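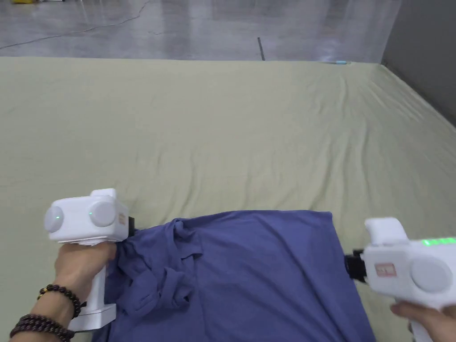 From: Orest Koval
To: plulmont-sewing list
Date: 23 April 2024
Subject: Re: Mending old T-shirts, which stitch?

Ynyr Hopkin wrote:
> I have a pile of jersey shirts with small holes near the
> hem and under the arm. I tried the ordinary straight stitch
> on my machine and the thread broke when I put the shirt on.
> Is it better to do this by hand? And do I need a patch for
> a hole smaller than a pea?

Dear Ynyr, dear all,

I had the same problem in January, so I write what I learned. Jersey stretches and a straight stitch does not, therefore the thread must break first. If you want to stay with the machine, choose the narrow zigzag and a ballpoint needle. I set the length to 2 and I do not pull on the fabric while it is going through.

For the holes under the arm I prefer the hand. Uyên Thân showed me to catch the loops around the hole one by one, with a single thread, and close them slowly – too tight and you get a hard little knob which you feel all day. A hole smaller than a pea needs no patch in my opinion, but if the cloth around it is already thin, put a piece of old jersey behind it.
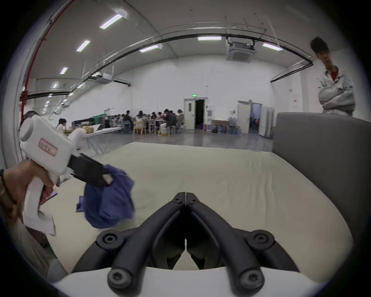

Before any sewing, you must find all the holes, and for this the shirt should be spread on something wide and pale. A bed is the best that most of us have. With a blue cloth over a cream mattress, like here, the light color should show through a hole quickly, and when the cloth is crumpled you will miss half of them. I mark each one with a safety pin, because chalk disappears on jersey before I come back with my tea.

About thread: I bought the Skoryk polyester, number 100, and it is good, but the dark blue is more purple than on the website. Danilo Tiongson wrote here before that cotton thread is nicer for hand work. I tried it and it broke on me two times, maybe it was old.

One question from my side. Does somebody still have the Clavusen leaflet about neckbands? I lent mine and it did not return. A scan is enough, I only need the page with the measuring.

Kind regards,
Orest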